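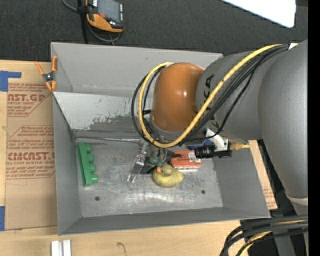 Sheet-metal bins wear out from the inside, and the wear follows a pattern that Arūnas Venckus has spent most of his working life recording. He maintains open bins and trays for Birholm, a parts-handling shop that keeps 192 of them in rotation. A flared gray bin set on a light wood tabletop is a typical case: the sloped panel at the back has lost its pale coating in a ragged patch, down to darker gray, and the bare floor is covered in fine scratches. "People look at the floor first," Venckus said. "I look at the slope. A coating edge that uneven gives me a line to measure from next time."

He draws a distinction between scuffing and loss. Scuffing changes how the surface reflects light and has little effect on the life of the bin. Loss means the coating is gone and the metal is open to moisture. At Birholm, a patch is traced onto clear film in June and again in December, and the two films are laid over each other on a light table. "If the outline moved, I want to know which way. Down toward the floor is ordinary. Sideways toward a corner, I pull the bin and look at the fold."

Folds account for most of the bins he rejects. A flared wall is easier to reach into than a straight one, and bins nest when the walls lean out, but the bend at the base takes more load. Venckus checks it with a straightedge and a feeler gauge. His limit is a gap of 2 millimeters across the full width.

Holes in the floor are a separate question. Some of the shop's bins have them and some do not, depending on the original order. He deburrs the rim of each hole by hand and leaves the diameter alone. "Every shop I've been in has somebody who wants to drill them bigger. Then the small washers go through."

Recoating is done in batches by Maeve Ní Mhurchú, who runs the finishing room. She will not touch up a patch on its own. "You get a ridge where new meets old, and parts catch on the ridge," she said. "Strip the whole panel or leave it." Her records go back 3416 bins. She abrades to bare metal, wipes twice with solvent, and coats within the hour. Floors are left uncoated unless the customer insists.

Asked how long a bin should last, Venckus declined to give a figure in years. He counts loads instead, and inspects at every 1000. Ní Mhurchú said the rims usually tell her more than the count does. She runs a gloved thumb along all four before a bin goes back on the shelf, and the ones that snag the glove go to the file bench.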